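Über uns

Die Brötchenschule Zirnholm ist eine kleine Backschule mit eigener Frühstücksstube. Gegründet haben wir sie zu zweit: Amândio Tavares leitet die Backstube, Fernanda Fonseca kümmert sich um die Kurse, die Anmeldung und alles, was am Tisch passiert. Der erste Kurs fand am 15. September 2019 statt, mit 11 Teilnehmern und einem Ofen, der uns nicht gehörte.

Was wir machen

Bei uns lernt man Brötchen backen, vom Vorteig bis zum fertigen Frühstückstisch. Kuchen und Torten stehen nicht auf dem Plan. Ein Kurs dauert zwei Vormittage. Am ersten wird geknetet und geformt, am zweiten gebacken und gegessen. Der Teig für die länglichen Brötchen heißt im Haus »Finis«, weil er am Ende des Kurses drankommt. Geformt wird er oval und oben eingeschnitten, damit die Kruste an dieser Stelle aufgeht. Auf den Tisch kommen die Brötchen mit hellvioletten Tellern. 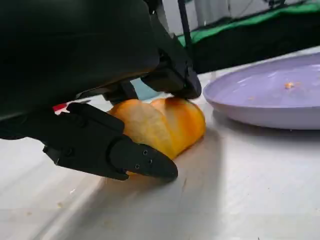 Muss man schon backen können, um mitzumachen?
Vorkenntnisse sind nicht nötig. Wer noch nie Hefeteig in der Hand hatte, fängt mit dem Grundteig an, die anderen arbeiten gleich mit dem Vorteig. Schürzen sind vorhanden, eine Dose für die restlichen Brötchen bitte mitbringen.

Unsere Backstube

Im Januar sind wir aus dem Anbau in die Räume an der Straße nach Rees gezogen. Seitdem haben 13 Personen Platz. Das Mehl kommt von der Mühle Trorkenwood, in der Regel Type 550, für die dunkleren Teige auch Roggen. Im vergangenen Kursjahr waren über 114 Leute bei uns, darunter mehrere Schulklassen.

Der gedeckte Tisch gehört zum Unterricht. Fernanda zeigt, wie man Brötchen anrichtet: eines auf den Teller, weitere daneben, Butter und Marmelade in Reichweite. Beim Essen wird über die Ergebnisse gesprochen, also über Kruste, Einschnitt und Farbe.

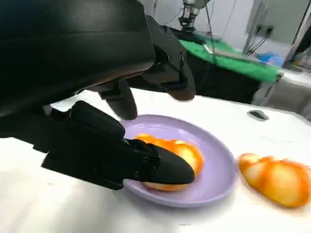
Kurse und Anmeldung

Die Termine hängen an der Tür und stehen auf der Kursseite. Angemeldet ist, wer von Fernanda eine Bestätigung bekommen hat. Schulklassen und Gruppen fragen bitte früh an, vormittags ist schnell alles belegt. Allergien bei der Anmeldung angeben. Glutenfreie Kurse können wir in der jetzigen Backstube nicht anbieten.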